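Varnton council has adopted new rules for secondary dwellings, clearing the way for small self-contained homes on residential blocks that were previously too narrow to qualify.

The change takes effect in July. It applies to all residential land inside the town boundary, including the older streets around Bellis, where most of the blocks were laid out with rear lanes and a single house at the front.

Under the previous rules, a second dwelling could only be built on a block of at least 933 square metres. The new minimum is 511 square metres. The council's planning report said the old figure had ruled out most of the properties in Bellis and nearly all of those on the eastern side of the railway line.

The report was put on public display over the summer. The council received submissions from residents, builders and two neighbourhood associations. Most supported smaller blocks being included, although many asked for tighter limits on height and on windows overlooking neighbouring yards. Both requests were taken up in part.

A secondary dwelling must now be single storey if it stands within three metres of a side or rear boundary. Two-storey designs are still allowed further in, but they need a full application and neighbours must be told in writing. Upper windows facing a boundary must have frosted glass or a sill set above eye level.

The rule requiring an extra off-street car space has been dropped for any block within walking distance of the station or the main bus route. A map showing the area covered is on the council website and at the front counter. Outside that area the car space is still required, and it can't be placed in the front garden unless there is already a driveway there.

## What can be built

The maximum floor area stays at 60 square metres, not counting a verandah or carport. Each dwelling must have its own entrance, bathroom and kitchen. A sink and a bar fridge in the corner of a bedroom won't meet the kitchen requirement, a point the council said had caused a number of refusals under the old rules.

The new guidelines ask for a fixed cooktop, a sink with hot and cold water, a set length of bench and room for a full-sized refrigerator. Ventilation to the outside is required above the cooktop. An oven isn't compulsory, but the wiring must allow for one to be added later.

Kitchens may be open to the living area. The guidelines encourage this in the smallest plans, along with a window close to the bench and storage that runs up the wall. Colours and finishes inside the dwelling are left to the owner.

Hoson, the building firm that prepared sample plans for the council, has drawn three layouts that meet the guidelines. They have one bedroom, one bedroom with a study, and two bedrooms. Owners can use the plans free of charge and won't need to pay a separate design assessment fee if they build them without changes.

Changes to cupboards, appliances and floor coverings aren't counted as changes to the plan. Moving a wall, a window or any plumbing is.
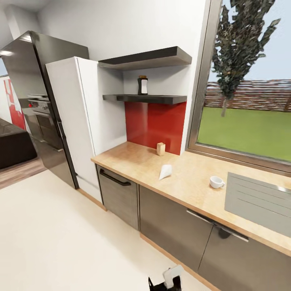
## Fees and approvals

The combined application fee for a secondary dwelling will be $2626. It covers the planning check, the building permit and the first two inspections. Further inspections are charged separately, as are connections to water and sewer.

Applications using one of the sample plans will be decided within 12 working days if all the paperwork is in order. Other applications will go through the ordinary process, which takes longer and depends on whether any objections are received.

Owners need to supply a site plan showing existing buildings, trees, easements and the position of the sewer line. A soil test is also needed before the slab is poured. The council said missing sewer details were the most common cause of delay and that a copy of the drainage record can be requested from the counter before an application is lodged.

Applications already in the system will be assessed under whichever set of rules suits the applicant better. Owners who were refused in the past because of block size can apply again, but they'll need to pay the new fee and bring their drawings up to date.

## Existing granny flats

The new rules also cover buildings that were put up without a permit. Owners of these have until the end of next year to apply for approval. During that time the council won't issue fines for the lack of a permit, provided the building is safe to live in and has working smoke alarms.

A building surveyor will inspect each one. Common faults are expected to include low ceilings, missing waterproofing in bathrooms and power run from the main house on an extension lead. Where work is needed, the owner will be given a written list and a date to finish it by.

Converted garages will be accepted if the floor has been raised or sealed and the main door opening has been closed in properly. Caravans, shipping containers without a permanent footing and sheds without insulation aren't covered.

## Renting them out

Secondary dwellings can be rented to anyone. The earlier requirement that the tenant be a relative of the owner has been removed. Several submissions had pointed out that the rule was hard to check and that it left small homes sitting vacant after a parent had died or moved into care.

Short stays are a different matter. Any letting for less than a month at a time will still need a permit, and these permits won't be given for new secondary dwellings in their first five years. The council said the aim of the policy was to add to the supply of longer rentals in the town.

The dwelling can't be sold separately from the main house. It will share a title and a rates notice, although a second bin service can be added on request and a second letterbox is required.

## Stikeo Lane

Work on Stikeo Lane in Bellis will go ahead at the same time. The lane runs behind many of the blocks that now qualify and is unsealed for most of its length. It will be graded, drained and sealed in two stages, beginning at the station end.

Lighting will be added at both ends and at the bend behind the bowling green. Residents had asked for lights along the full length, and the council has said it will look at this again once the number of homes facing the lane is known.

Rubbish trucks will begin using the lane when the second stage is finished. Until then, bins must still be put out on the front street. Residents with sheds or fences built over the lane boundary will receive a letter before surveying starts.

Access to garages will be kept open during the work where possible. Parts of the lane will be closed from 7 am to 4 pm while the surface is being laid, and notices will be put in letterboxes beforehand.

## More information

The guidelines, the sample plans and the parking map are available from the council website. Printed copies can be picked up from the front counter or the library. Planning staff will be at the Bellis hall through July to answer questions from residents, from 10 am until noon. No booking is needed, but owners should bring a rates notice or a sketch of their block.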